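Golby Community Help > Grippers and hand tools

Hand-held gripper loses its marker cubes when the fingers close

Posted by jevby_bench, 04/03/2026

I look after one hand-held gripper station. It's a gray two-finger gripper with a marker cube at the base of each finger, black pads, and the camera looking down from above. The cables run out the bottom of the gripper.

For the first month it tracked fine. Now the software drops one of the cubes whenever I close on something small. With the fingers open, both cubes are found every time. If I close slowly on a small round item, the right cube goes first and the finger width reading jumps. The log shows error 103 each time it happens.

I work on a plain white table next to a white wall. The parts are small household things and an artificial plant sprig.

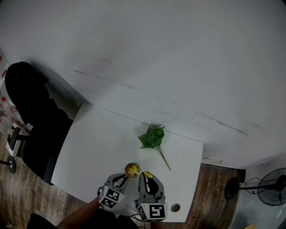 What I have tried so far: restarted the software, swapped the USB port, and cleaned the camera lens. I also ran the calibration again and it passed, but the problem came back the same afternoon. I haven't taken the fingers apart because I don't want to lose the zero position if I don't have to.

Is this a camera problem or something in the gripper?

bowen_cell_2

Check the cubes before you touch the camera. On ours the cube was held to the finger base with 2 small screws and one had backed out. It looked fine with the fingers open. When they closed on a part, the cube tipped a little and the face turned away from the camera.

Hold the finger still with one hand and try to rock the cube with the other. There should be no play at all. If it moves, take the screws out one at a time, put a small drop of medium threadlocker on each, and snug them down by hand. Do the other finger while you are at it. Let it sit overnight, then run the finger width calibration with the fingers fully open and again fully closed. You won't lose the zero unless you take the finger itself off the slide.

Also look at how the cables leave the gripper. If they hang off the front of the table they pull on the body, and you end up turning your wrist to make up for it. That alone can swing one cube away from the camera. I tied ours to my forearm with a loose hook-and-loop strap and left enough slack to reach the far side of the table.

asia_m

could be glare. white table and shiny printed markers is a bad mix, I had it with a desk lamp. turn off any lamp close to the table and see. matte labels helped me

grip_and_go

Agree with the post about the screws, but I would set the exposure too. Auto exposure on a white table makes the camera close down, and the black squares and the white faces change from one minute to the next. Switch it to manual and start at 2000 microseconds. Go up if the picture is too dark to find the cubes, down if they blur when you move.

Wipe the cube faces with a dry cloth — no alcohol, it took the print off one of mine. Look at the inner pads too. If a pad is worn or has slid along the finger, you squeeze harder to hold a small part and the fingers flex. The width reading will be off even when both cubes are found.

If you still get 103 after all that, save the log from one open and close and post it here.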